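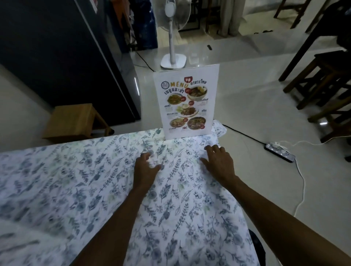 3.2. La nappe et le chevalet de menu comme supports de la table

Figure 4. Lissage à la main d'une nappe à motif végétal ; au bord opposé de la table, un menu en thaï dans un support transparent.

Dans les petits restaurants que nous avons étudiés, la mise en place de la table commence presque toujours par le textile. Le corpus Hollance, constitué en septembre pour la présente étude, contient 247 séquences de dressage, et la pose de la nappe y occupe une part plus grande que nous l'attendions. Nous distinguons deux opérations : l'étalement, qui amène le tissu jusqu'aux bords du plateau, et le lissage, qui se fait avec les mains ouvertes. La figure 4 concerne la seconde. Les doigts sont écartés, la main gauche un peu repliée dans l'étoffe, la main droite appuyée plus loin, vers le bord opposé. Le tissu reste froncé à l'extrémité droite, là où il couvre le coin.

Le coin est la zone la plus difficile à traiter. Sur une nappe non ajustée, le surplus de tissu doit se placer quelque part, et les personnes observées le laissent souvent en un pli relevé. Notre grille de codage, reprise de Queiroz avec deux modifications, note ce pli comme « toléré » quand il ne gêne ni une assiette ni le passage d'un convive. Il faut préciser que cette catégorie a été discutée entre les codeurs et qu'elle demeure la moins stable de la grille.

Le motif imprimé intervient aussi dans l'évaluation. Un semis dense de tiges, de feuilles et de petites fleurs sur fond blanc, comme celui de la figure 4, rend les faux plis moins visibles qu'un tissu uni. Pour cette raison, nous avons codé séparément les nappes imprimées et les nappes unies (section 4.1).

Le deuxième objet est le chevalet de menu. Nous relevons sa position par rapport au centre du plateau et aux bords. Dans la figure, il est dressé au bord opposé, avec le mot « MENU » en grandes lettres jaune orangé et cinq photographies rondes de plats, dont un sauté surmonté d'un œuf frit. Les prix figurent dans de petites pastilles rouges. Une telle présentation par l'image permet de choisir sans lire toutes les légendes, ce qui intéresse directement notre question sur l'accueil des clients non thaïophones.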